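3/24/24

I have been wanting to write about my sourdough rye for weeks and every time I sit down to do it there's dough on my hands. So it's Sunday, the loaf is in the oven, and I have until the timer goes off. Let's see how far I get!

Most of the thinking for this post got done in the kitchen, staring at the same patch of green wall while I waited on things.

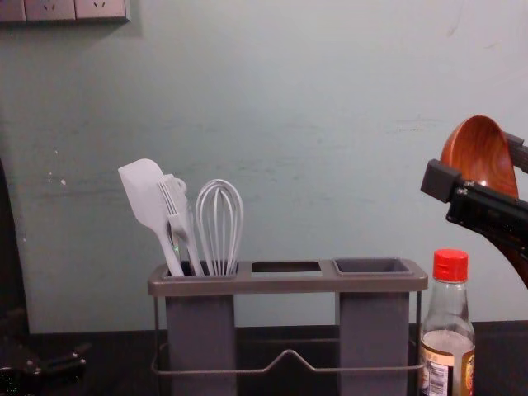
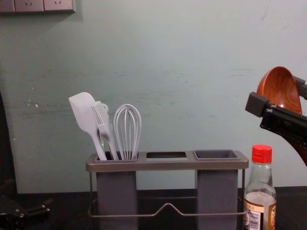

*The utensil caddy, the dark counter, and the wall I know by heart.*

Okay, rye.

I grew up on soft white sandwich bread and I still love it (toasted, too much butter, no apologies). But last winter I stayed five nights in Kiltberg, in a guesthouse over a bakery, and every morning there was a dark, heavy, square loaf on the breakfast table with a knife stuck in it. You cut your own. The slices were thin as a paperback cover and they held up under anything -- soft cheese, pickles, a ridiculous amount of plum jam. I ate so much of it that by the third day the owner just put the jam jar at my elbow.

I came home and decided I'd make it. How hard could it be, right?

My first loaf was a brick. I mean I could have held a door open with it. The second one had a crust like roof tile and a middle like wet clay. I was treating rye like wheat, kneading it for ages and waiting for it to get smooth and stretchy, and rye is never going to do that. It stays sticky. It's closer to mortar than to dough, and once I stopped fighting it and started just stirring the stuff and scraping it into a pan, everything got better.

The person who set me straight was Athina Dimitriou, who runs a Saturday bread class above the hardware store on Gevitz Street. I signed up thinking I'd learn to braid a challah. I asked her one question about rye at the break and she lit up, and I ended up staying an hour after class while she drew crumb patterns on the back of a flour bag. I still have the flour bag! It's on my fridge.

What she told me, more or less:

- Wet your hands before you touch it, every single time. Flour on your hands makes it worse.
- The starter should be all rye, fed the night before, and it should smell like green apples. If it smells like nail polish, feed it again and wait.
- Let the loaf rise until you see little pinholes on top, then bake it right away. Ten minutes of dithering is enough to lose it.
- Don't cut it until the next day.

That last one nearly killed me. Fresh bread smell all over the house and you have to wrap the thing in a towel and walk away? But she's right, and I've tested it more than once out of pure impatience. Cut it the same day and the knife comes out gummy. Cut it the next morning and it slices clean, and by day three it tastes better than it did on day one. I've never made another bread that gets better while it sits there.

My starter is called Lustow. There's a story behind the name but it's long and mostly about a train I missed, so I'll save it. Lustow lives in an old mustard jar with the lid resting loose on top, and has survived two vacations and one very cold week when the furnace was out. I feed it with a spoon of rye flour and a splash of water and I don't measure either one anymore. It should be thick like peanut butter. If it runs off the spoon, add flour.

For the loaf itself I do measure, because I've been burned. I went back through my notebook last night and I'm on loaf number 11, and the best ones all used 631 grams of whole rye flour. That's such an odd number! It came from the first time I used up the end of a bag and just went with whatever was left in it. The loaf was gorgeous, so I wrote it down, and now I'm too superstitious to round it off.

The other thing that made a huge difference was soaking the seeds. I used to throw sunflower seeds in dry and they'd drink up water from the dough, and then I'd get a crumbly edge around every one of them. Now they go in a bowl with boiling water while I'm making dinner the night before. Sometimes I put old bread in there too -- the heel of the last loaf, dried out and crushed up. It makes the new one darker and gives it this almost malty taste. Athina says bakers have been doing that forever. I love that a little bit of loaf ten is inside loaf eleven.

I've had a few people ask me about flour, so: I've been buying mine from Sibiya, the little grain shop out past the car wash. They grind it on the premises and it's coarser than what I was getting at the supermarket. You can feel it. It also soaks up more water, so if you're switching over, hold some flour back at first and see how it looks. I went in last week for one bag and came out with three, plus some caraway, plus a very long conversation about spelt. I don't even bake with spelt. (I might now.)

Caraway, by the way, is where my household is split. I want it in every loaf. My sister won't touch it and picks the seeds out one at a time onto the side of the plate, which takes her the entire meal. So this week's loaf has none, and I'm going to toast some and sprinkle it on my own slices with butter and salt and be perfectly happy.

Things I still haven't figured out:

The top cracks sometimes. I like how it looks, but I'd like to know why it happens on some loaves and skips others. I think it might be my pan, or maybe I'm smoothing the top with too little water.

The bottom is a touch pale. I've started taking the loaf out of the pan for the last stretch and putting it straight on the rack, and that's helping.

And I can't get it as sour as the one in Kiltberg. I've tried a longer rise for the starter, a warmer spot, a cooler spot. It's close! It has the tang at the end of the bite but it doesn't have it at the start. If anybody reading this has a trick, please, please leave it in the comments. I will try anything that doesn't involve vinegar.

Next I want to do a round one in a basket, with the floury swirls. Athina says to use part wheat for that or it'll spread out flat like a pancake. I'll probably try it all rye first anyway and then report back with the pancake.

There goes the timer. Loaf goes in the towel, and I'm going for a walk so I won't be in the same house with it until dinner.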